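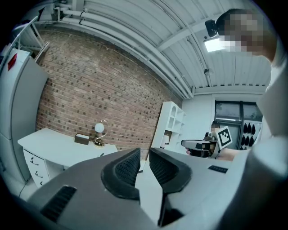
Brick wall in the workroom, with the ribbed metal ceiling over it.

I've had a soft spot for indoor brick ever since we moved in, and I get asked about looking after it more than anything else, so let me put the kettle on and tell you what we do at our place. Start dry, always. Run the soft brush on the vacuum along the courses, working from the top down, and go gently over the mortar – older mortar can be a bit crumbly, and you'll only make yourself more work if you scrub at it. Corrugated metal overhead collects dust too, so do that first with a long-handled duster, following the ribs, or you'll be doing the wall twice (ask me how I know!).

For grubby patches, a squirt of plain dishwashing liquid in a bucket of warm water is plenty. Wet the brick with clean water first so it doesn't drink up the suds, then sponge a small area, rinse, and leave it 20 minutes before you decide whether it wants another go. Please don't fret about the darker bricks. A mix of colours is part of the charm, and my neighbour Merike spent a whole Wednesday trying to even hers out before she gave up and came over for cake.

White powdery bloom brushes off dry with a stiff nylon brush. If it keeps coming back in the same spot, have someone look for damp before you even think about a sealer.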